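2 December 2021

Up at five, out of the house by six, and on the early bus to Stitar with a thermos and two cheese rolls, which were gone before we were past the reservoir. I have been looking forward to this for weeks. The county reading room finally has the convention papers out of storage, all of them, and I had a table reserved for the whole day!

I should write down what I'm up to, as the last few entries have been nothing but plumbing and the cat. I'm trying to put together a full account of the Gredine convention, the one where the state party went in sure of its man for governor and came out four days later with somebody else entirely. There were 200 delegates, and they needed two thirds to nominate, and they took 20 ballots to get there. Every history of the state gives it a paragraph, and it's always the same paragraph: deadlock, heat, compromise, done. I've been copying that paragraph in one form or another since I was in school and I have never believed it.

So, the boxes. Five of them, gray, tied with that flat cotton tape I always make a mess of. The first was all printing bills and hotel bills. I thought I'd skim it and ended up spending an hour on it, happily. The party paid for a brass band for two days and then, when things ran over, paid the same band a good deal less to stay on with fewer players. They paid for ice. They paid for more ice. There's a receipt for replacing a window, no reason given, and I would give a lot to know that reason.

The second box had the seating plan for Wurkex Hall, which I have wanted to see for years. It's bigger than I expected, folded in eighths, and I had to ask for a second table to open it out. Nearly 800 people were packed in, if you count the galleries, and the plan shows exactly where every county sat. The river counties were in a block at the front on the left. The hill counties were at the back under the gallery, where they can't have heard half of it. I sat and grinned at that for a while. So much of the later quarrel is about who did or didn't hear the chairman call for the motion, and there it is on the plan, the people who swore they never heard it were under a balcony full of stamping feet.

I copied the whole thing in pencil, badly, and will redraw it neatly on squared paper at home.
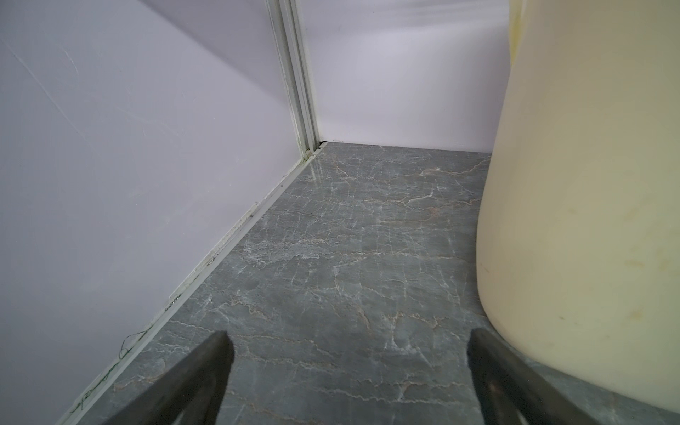 The tally sheets

These were in box three and I could have sung. I knew some of the sheets had survived, and I had in my head that it would be four or five. Every ballot is there except the seventh. The clerks wrote in two hands, one round and careful, one that looks like it was done on a moving train, and they take turns. You can tell when it got late. The round hand gets looser and starts abbreviating the counties, and by the third night the other one isn't crossing a single t.

What the usual paragraph says is that the judge led for three days, the railroad man was always just behind, and both sides got tired and gave up on the same afternoon. The sheets don't show that at all. The judge led on the first ballot and never got any higher. He went down by one or two every time they called the roll, slow as a leaking tire. The railroad man went up, then sideways, then up again. And the schoolmaster, who is supposed to have come out of nowhere at the end, was getting votes from the second ballot on. Only a handful, always from the same two hill counties, and always the same number from each. Somebody was holding those votes in place. You don't get a number that steady from people making up their own minds in a hot room.

I nearly said this out loud and did say part of it out loud, and the man across from me with the deed books looked up. I apologized. He said it sounded like a good day. It was!

The final ballot has the schoolmaster at 146, with a little line under it pressed so hard that the pen went through the paper. I put my finger next to it (not on it, I behaved) and thought about whoever did that. Four days in that hall, and then you get to draw the line.

A few things to follow up before I forget:

Where is the seventh sheet? The eighth starts with a fresh pen and the round hand, and the sixth ends in the other hand, so it may have been one of the messy ones. It may have been taken out for the challenge over the lake county votes. There might be a copy with the challenge papers, and those would be in the courthouse set, which I haven't asked for yet.

Why two hill counties and not the third? They shared a newspaper and a railroad branch. The third had its own paper. I need to look at both for the month before.

The lake county delegation changes size. It's bigger on the fourth ballot than on the third. Either somebody was late or somebody was let in who shouldn't have been, and I don't want to guess until I've read the credentials report properly.

Lunch, and a wrong turn

Lunch was lentil soup at Ghasemi, across the square, which I'd recommend to anyone who is in Stitar on a cold day. They bring the bread hot and don't hurry you. I spread my notes out over the whole table and tried to put the ballots on one long strip, each candidate in a different color, and ran out of green. The schoolmaster is therefore half green and half purple. I'm keeping it that way as the purple starts almost exactly where he begins to climb.
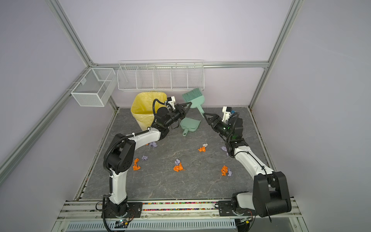
The strip made one thing jump out that I hadn't seen in the sheets themselves. Between the ninth and the twelfth ballots almost nothing moves. Same totals, near enough, four times running. I'd always taken it for granted that the big bargaining was done overnight, in the hotel, with cigars and so on. It's such a good picture that everybody uses it. But the stuck stretch was all in one afternoon, with no break longer than it takes to call the roll, and the first real shift comes right after it, in the middle of the session. So the bargain was struck on the floor, or in the corridor behind it, with the voting still going on. That would also explain the seating plan business. If you wanted a quiet word with the hill counties, under the gallery at the back was the one place in the hall where you could walk up and have it.

I may be wrong. I have been wrong about this convention twice already, once in print, in the society newsletter, when I had the band down as coming from the wrong town and got three letters about it. But I was so pleased that I left my scarf on the chair and had to go back.

Box four, after lunch, was a letdown and I'll be quick about it. Mostly speeches, printed after the fact and tidied up. The judge's withdrawal speech is in there, and it's as handsome as everyone says, all about harmony and the good of the state. I'd like it more if the tally sheets didn't show that most of his people had already left him by then. Still, there's a draft tucked behind it with whole lines scratched out, and one of the scratched lines is angry. I could read "sold" and I could read "supper." Nothing between them. I held it up to the window, tilted it, tried my phone light, and all I got was a headache.

I never opened box five. They start putting the lights out at half past four and I'd promised myself not to be the one who gets asked to leave again.

Home

The bus back was packed and slow and I didn't mind one bit. I went through my pencil copy of the seating plan and marked in who voted how on the thirteenth ballot, and it spreads from the back of the hall forward! You can see it move up the aisle, one county at a time, like a rumor. I kept losing my place whenever we went over a bump, so I'll have to check every county again tomorrow with a proper table under me. If it holds up, I've got a real article, with a map in it, and I can leave the cigars out altogether. 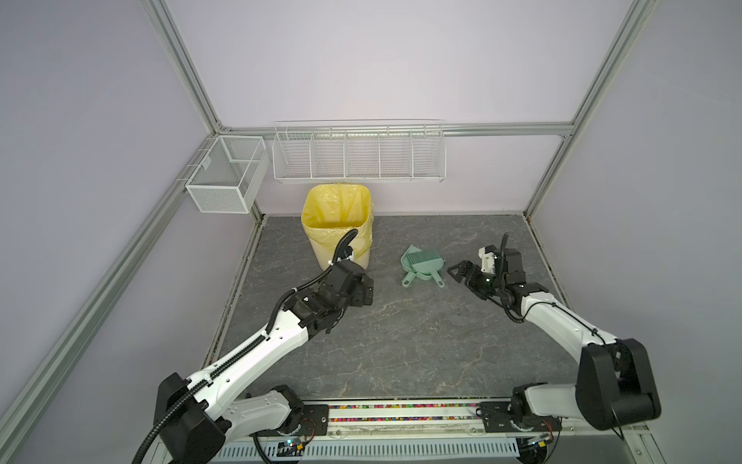 Long wire basket on the back wall, with the bin below it.

Got in a bit after seven. Fed the cat, had eggs, and laid the colored strip along the hallway floor to look at it from a distance, which lasted until the cat walked over the eleventh ballot.

I've written to the reading room to book again for January, two days this time, and asked whether the courthouse set can be brought over at the same time. I asked for box five first thing, before I get distracted by anything else. I've also asked about the Gredine newspapers on film. The printed index skips the summer I need, and I'm hoping that only means nobody got around to indexing it.

To do before then: redraw the plan. Buy a green pencil, or a whole box. Type up the tallies while I can still read my own sevens. Find out what a brass band cost in those days, so that I know whether the party was being cheap or generous on that last day. And look up the window.

Too wound up to sleep, so I'm going to start on the thirteenth ballot now and see how far I get with the river counties.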